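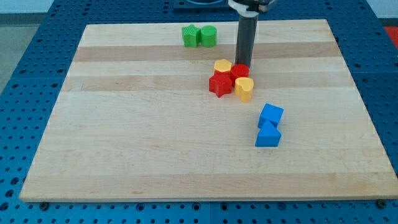
## Slide 4: Push or pick

- Task: group blocks by color from a typed command. Board is fixed, blocks start anywhere on it.
- Point out the contact between tool tip and red cylinder. Yellow hexagon is right beside it, star and heart just below. Any push on the cylinder is likely to move a neighbor.
- Greens and blues are already in pairs, so the planner treats each pair as one obstacle.
- Mixed red and yellow group is the hard case. Separation has to come before sorting.

## Slide 5: Planner

- Sampling planner, code name Pollock. Draws 400 candidate pushes per step, rolls each one forward 2 steps, scores by color distance.
- Contact model is quasi-static. Friction is a single constant. Expect a question on this.
- Replan after every push. We tried committing to two pushes and dropped it in July.
- Cost term for moving a finished pair is set by hand. Christos Vrettos has a learned version on the Baris branch, not merged.

## Slide 6: Perception

- Pose from one overhead view, color mask first, then shape fit.
- Star and hexagon get confused when they touch another block of the same color. Fix: carry the label over from the last clear view.
- Cylinder yaw is undefined. Drop it from the state or the filter drifts.

## Slide 7: Logs

- 2,000 pushes recorded, 139 flagged for a wrong contact point.
- Most flagged pushes trace to a stale tool offset. The offset is now checked at startup.
- Replay tool reads the raw log. Show the command line only, skip the live demo if time is short.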